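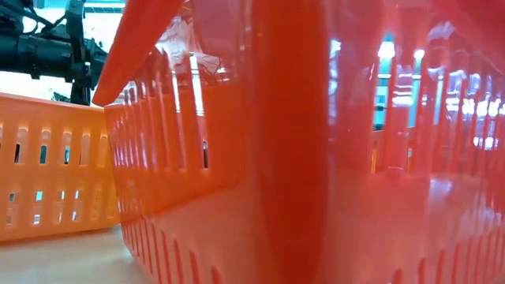
Posto de transferência entre cestos, visto pela câmara fixa ao nível da mesa. O braço está à esquerda, junto ao rebordo do cesto mais afastado.

Relatório de progresso – projeto Skandonon
Para: Galex, acompanhamento de projetos
De: Maya Tarawneh, Rizk
Data: 3/14/18

1. Situação

O trabalho de transferência de artigos entre cestos está parcialmente parado desde a falha comunicada por telefone. O resto do plano segue como previsto, com exceção dos ensaios em Ludmont, que passam para data a combinar.

Até à paragem tinham sido registados 2.641 ciclos, dos quais 2.619 sem ocorrências. Os restantes foram quase todos artigos largados fora do cesto, sem consequências. Um deles é a falha tratada neste relatório.

2. O que aconteceu

Durante uma descida, o punho do braço tocou no rebordo do cesto de destino e continuou a empurrar. O cesto deslizou na mesa até encostar ao outro e a pega de um deles ficou presa contra o braço. A paragem por esforço devia ter atuado logo no primeiro contacto e não atuou. A operadora carregou no botão de emergência. Não houve feridos. Um cesto rachou e foi substituído.

3. Causa

Encontrámos dois problemas. O limite de esforço tinha sido alterado em novembro para os ensaios com cargas mais pesadas e não voltou ao valor original. Além disso, a posição do rebordo estava mal estimada. O plástico dos cestos é brilhante e apanha reflexos das luzes do teto e das janelas, e o programa tomou um desses reflexos pelo bordo.

A segunda causa já aparecia nos registos anteriores, em desvios pequenos que foram aceites – um erro nosso de acompanhamento.

4. Medidas tomadas

O limite de esforço foi reposto e passou a estar protegido por palavra-passe. A velocidade de descida foi reduzida junto aos cestos. As pegas contam agora como zona interdita em qualquer posição. Repetimos 64 descidas com contacto provocado e o braço parou em todas.

5. O que falta

Falta resolver os reflexos. Vamos experimentar cestos de acabamento mate e uma cortina nas janelas, antes de mexer no programa. O custo previsto é de 400 euros e cabe na rubrica de consumíveis, pelo que não pedimos reforço.

Até lá o posto só trabalha com um operador presente. Pedimos à Galex que confirme por escrito se aceita o adiamento de Ludmont e se quer receber os registos completos da falha.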